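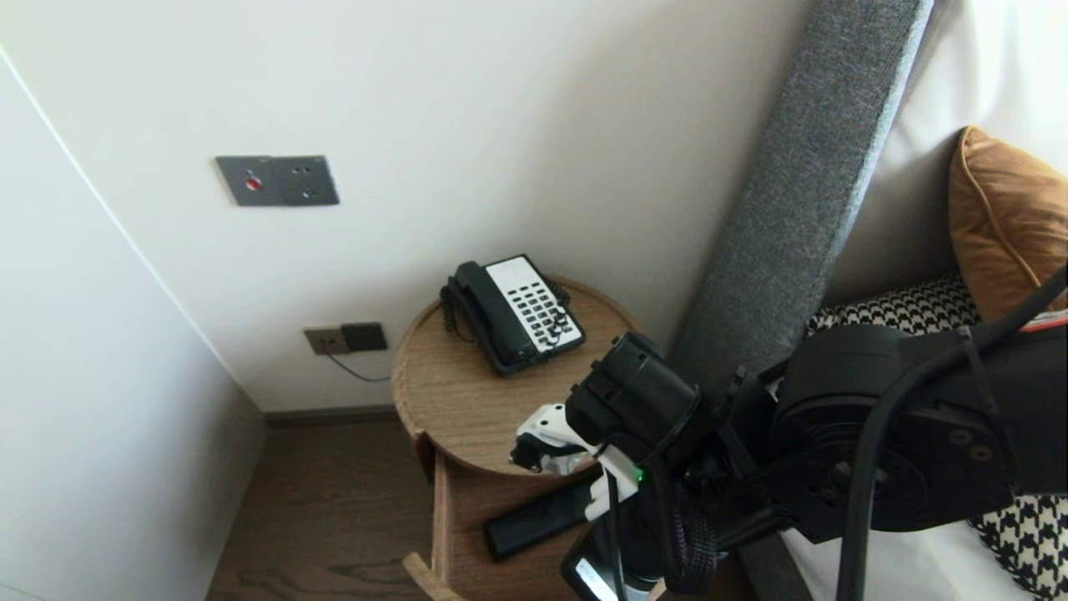 4 min read

Ticket: Subtitle drift and dropped chapter on creature feature double bill
Opened: 3/11/21
Product: Pusteck media server, Virkwood playback client
Reported by: Calum Jardine
Status: Resolved, one item carried over

Summary

Two films ripped from the same double-bill disc play with subtitles out of step with the dialogue. The second film also skips its final chapter and goes straight to the menu. Audio and picture are in sync with each other throughout. Only the subtitle track moves.

The disc is the Buvgate reissue of two seventies swamp-monster pictures, the one with the reversible sleeve. Both features are on a single disc, with a shared menu and a shared extras folder. The reporter wants the subtitles fixed ahead of a screening for a small film club, where several regulars depend on them.

Environment

Server on a wired connection. Client on the living room set. Files stored as separate titles, no re-encoding. Subtitles extracted from the disc as image-based tracks, then converted to text with the server's built-in converter. Client firmware is the current release. The server was last updated in August.

Symptoms as reported

Film one: subtitles start on time and run late by the end. The gap is small in the opening scene at the bait shop and obvious by the time the sheriff gets his big speech on the dock.

Film two: subtitles are late from the first line, by the same amount all the way through. Playback stops at the end of the drained-lagoon scene. The last chapter, with the closing attack and the credits, never plays.

Steps tried by reporter before opening ticket

Restarted client. No change.
Cleared the subtitle cache. No change.
Set a manual offset of 400 ms on film two. Subtitles now match.
Set the same offset on film one. Start is wrong, middle is close, end is wrong again.

Analysis

These are two separate faults that happen to show up on the same disc.

Film one is a rate mismatch. The transfer runs at film speed, but the converter read the subtitle track as if it had been timed for a European broadcast master. The lines fall further behind as the film goes on. No fixed offset will cure this – the track has to be stretched or squeezed to the correct rate.

Film two is a plain offset. The Buvgate logo was added to the front of the feature for this reissue and the subtitle timing was not moved to allow for all of it. The reporter's value is correct and can be saved permanently to the track.

The missing chapter is a playlist problem. The disc holds two playlists for the second film. One is the theatrical cut. The other is an older television edit that ends before the closing attack. The server picked the television edit, which has a running time of 71 minutes, and labeled it as the main feature. Anyone who has seen the film will know that the television version ends on the lagoon with a freeze on the biologist's face. The reporter had only read about the ending and took the freeze for a crash.

Fix applied

1. Deleted the converted subtitle file for film one.
2. Reran the converter with automatic rate detection off and the source rate entered by hand.
3. Checked three points: the bait shop, the radio call from the Wu expedition boat, and the dock speech. All in step.
4. Saved the offset to the subtitle track for film two and reset the client offset to zero. If the client value is left in place it is added to the saved one and the lines will be out again.
5. Ripped film two again from the longer playlist and replaced the library entry.
6. Checked the new file to the end of the credits. The final chapter plays.

Note on step 5: the offset had to be saved a second time after the new rip. It does not carry over from the old entry.

Reporter response

Confirmed working on both films. Jardine asks if the television edit can be kept in the library as an alternate version. It can. Add the word "broadcast" to the file name so the server does not merge the two entries, then rescan.

He also reports that the director commentary on film one is listed as the default audio track – this was not part of the original ticket. The flag is set that way on the disc. It can be changed in the library entry under audio, or selected by hand at each playback.

Carried over

Playlist selection on discs with more than one cut. The server appears to choose by order on the disc and ignore length. Passed to the Pusteck queue with the disc structure log attached. Until that is changed, compare running time against the sleeve before deleting the source.

Ticket closed by support. Reopen if drift returns after the next server update.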